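Notebook, casting bench
16 December 2022

Plaster molds, drying again.

Continuing from the page with the coffee ring. The open question is still why the small dish molds made from the Larnine plaster take so long to come back after casting, when the ones from the old Endeck bags were ready the next morning.

Mixed one batch today, 1,000 g of plaster, water by the chart on the bag. Soaked two minutes without touching it, then stirred by hand with the glove on. It creamed later than I expected. Poured into the same form as last time and tapped the sides until the bubbles stopped. The back face is clean. There is a small pit near the pour spout that will not matter for casting, but I marked it in pencil so it doesn't get blamed on wear later.

Mold B, the one cast last week, weighed 465 g this morning. It had the same weight last night, so I am calling it dry. I put slip in it before lunch and the wall built evenly up to the rim. Release was good on one side and sticky on the other, the side that stands against the shelf upright. I think that side never gets any air. Moved the whole row forward a hand's width and turned B around.

The cabinet thermometer read 85 F at the top and clearly less at the bottom, no figure for the bottom as the second probe is dead. Do not turn the cabinet up to make up for lost time. We did that in May and the corners of the big tray mold went soft and powdery, and that mold has left chalk on every piece out of it.

The slip is the Rustitz body, sieved twice. It had thickened overnight. I added a little water and no deflocculant, which I know is the lazy way. If tomorrow's castings crack at the foot, look there first before blaming the plaster.

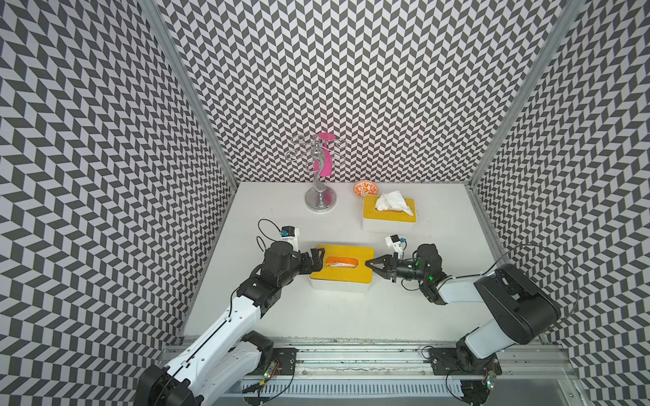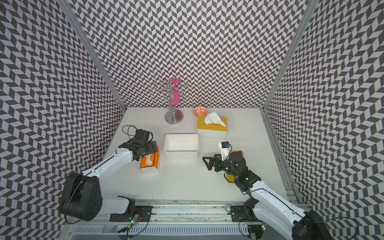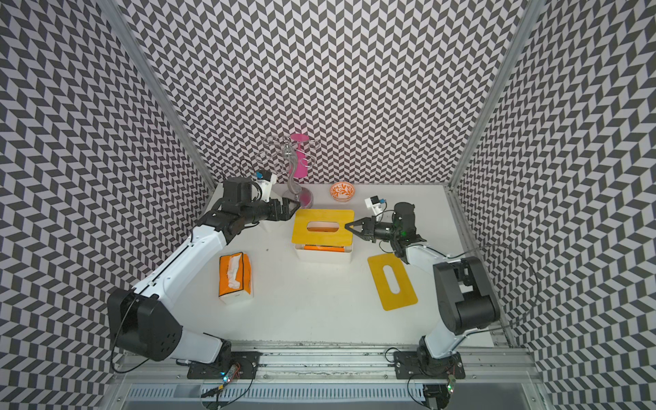

Reply on the shared page, same afternoon: are you sure the two plasters were mixed to the same consistency? The Endeck chart was by volume and the Larnine chart is by weight. If you used the old scoop for the Endeck molds they are probably denser than you think, and you are comparing two different things. Also, a mold that holds its weight overnight in a closed cabinet may only be sitting in damp air. Leave the door open an hour and weigh again.

Fair on both. I did use the scoop. I never wrote down a weight for those mixes, so the Endeck molds are no use as a reference and I have crossed out the comparison on the earlier page.

Weighed B with the door open as suggested, but it has slip water in it now, so the number says nothing. Will do it properly with the new one, which has never been cast in.

Plan for the new mold (call it D):
Weigh out of the form, before it goes in the cabinet.
Weigh morning and evening, door open an hour before each.
Stop when two readings in a row agree.
Then one casting only, and weigh it back down again the same way.

The Granström scale is drifting a little. With the 100 g check weight on it the last digit wanders, and it settles better away from the fan. I moved it to the end of the bench. Please leave it there, and zero it with the paper square on the pan.

Still to do: order a probe, scrape out the mixing bucket, find the lid for the slip barrel. The wet cloth is working as a lid for now but dries out over a day. Offcuts from today's trimming are in the reclaim, separate from the ones with chalk in them.

D came out of the form without a fight. First weight is on the card taped to it.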